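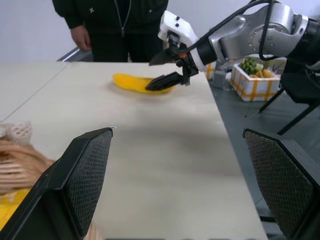
Loubna Samir started repairing clothes for other people when her rent went up by 300 pounds a month. She takes in hems, zips and torn linings under the name Wonero, and does most of it in the evening. "I don't need much room," she says. "A pale table is best, you can see dark thread on it." She likes a bit of yellow cloth within reach too, for testing a stitch before it goes anywhere near a customer's coat.

Coats are the bulk of the work. She did 370 repairs last year and turned down plenty more - mostly leather, which she won't touch. Her prices have stayed the same since June. "People will pay for a zip. They argue over a button."

She has been asked to teach a class in Drivomley and is still thinking about it.

Last updated: June
Contact | © Velta | Back to top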